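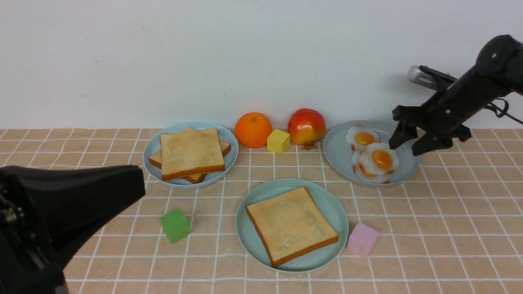

1/ Setup notes on the Estby cell, by request. It's the breakfast bench in Flodthorpe: two black arms, plates, play food, colored blocks. People keep asking me for "the recipe." I don't trust recipes, so take this as what I do and what I've stopped doing.

2/ Start with the wrist cable. The spec sheet will tell you to start with calibration. Ignore it. If the camera cable has too little slack behind the arm, it tugs the bracket at full reach and your nice calibration is junk before lunch. I leave a loop big enough to look sloppy. It's supposed to look sloppy.

3/ Then the bracket screws. Check them by hand, with the arm powered down, every morning. Nusasau says every 3000 cycles. I'd love to know what they were picking up when they came up with that number. Feathers?

4/ Fingers. Wipe the pads with a dry lint-free cloth. I tried the Chaiyaporn pad cleaner for a month and saw no difference except that the bench smelled like a swimming pool. If somebody has real numbers on it, send them. The brochure doesn't count.

5/ Now the bread. Everyone worries about the round fruit and then loses a week to toast. It's flat, it sits low in the dish, and when one slice is lying on another the arm has to get hold of the top one without dragging its neighbor along. 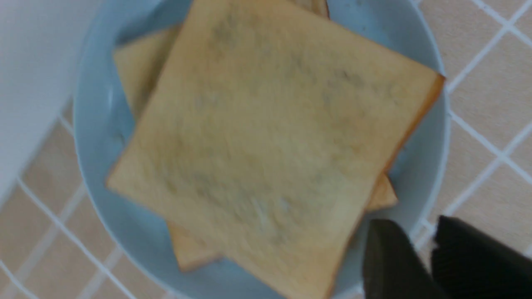 So I set finger height on the stacked slices first and the single slice second. Do it the other way and you'll end up doing it twice. Close slowly, watch the lower slice, and if it creeps, come up a hair and try again.

6/ Yes, there is an auto-height routine. Yes, I've run it. It gave me a different answer on Saturday morning than it did on Saturday afternoon with nothing moved in between. The sales deck calls this "adaptive."

7/ Wrist view: check focus at working distance, with a plate under it. Checking it against the back wall tells you the back wall is in focus. Some blur while the arm is moving is normal. Blur when it's parked means go back to post 3.

8/ Layout. I use the grid lines on the surface for placing things and write the squares down in a notebook. Someone will tell you the software remembers the layout. The software remembers where it thinks things were.
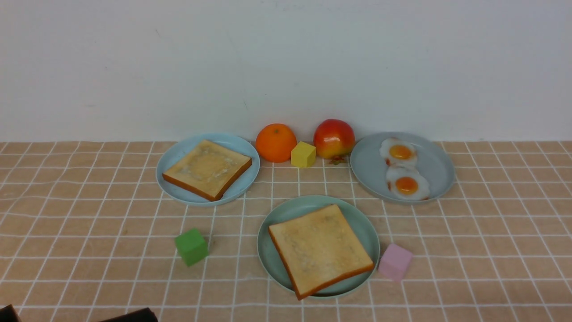
Estby bench from the head camera, toast left and front, eggs on the right.

9/ Keep the arms in the same park position whenever you compare head camera views. Otherwise you spend an afternoon chasing a shift that was only an arm poking in at the edge. Ask me how I know. Or don't.

10/ Whole morning check takes me 17 minutes. The official procedure is 90 and includes a page where you initial that you have read the page. I've kept both going side by side since October and can't find one fault the long version caught that the short one missed. Small sample, one cell, so don't go quoting me.

11/ Things I haven't made up my mind about: softer pads (better on fruit, they seem to wear faster), warming the arms up before the first run, and whether the second arm needs its own schedule. For now it gets the same one.

12/ Somebody already replied asking if all this goes away with the next firmware. I've heard that about the last 3. I still have the screwdriver in my pocket. Pad wear notes when I've got enough of them to be worth reading.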